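Preltley felt table mat, dark teal, large
Reviewed 10/10/2023
4 out of 5

Quick one, I'm between things. Got this from Grurkmont for 35 bucks to cover the long table, which had gotten pretty beat up. Wanted something soft that would quiet it down. Glasses, keys, kids' stuff, everything used to clack.

Good first. Color is right, a proper dark teal, a bit deeper than the listing made it look. Rounded corners, so no pointy bits flipping up when you walk by. Came rolled in a tube and was flat by the next morning, except one end that took 2 nights and a stack of cookbooks. No smell to speak of. Stays put pretty well, mine doesn't have a grippy back and I haven't missed it.

Noise is way down. Huge differnce. You can set a bottle down and hear almost nothing.

Not so good: lint. Shows every crumb. Chip crumbs are the worst, they get down in the felt and a damp cloth just smears them around. Sticky lint roller works, go slow. Also don't write on paper on top of it, pen goes right thru. Put a magazine under.

Spills, so-so. Water beads for a bit if you're fast. Soda, no. Had one ring that needed dish soap and 2 goes.

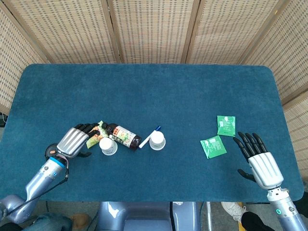
Looks nice against the woven screen too, the tan and the teal go together better than I expected. I'd looked at the Droririco one first, 57 dollars and only came in gray. Thinner as well, going by the store sample. Glad I passed.

Would I buy again? Yeah, for a snack and craft table. For real dinners with sauce, get something you can wipe. One star off for the crumbs. Might get a second for the desk if they ever do a smaller size.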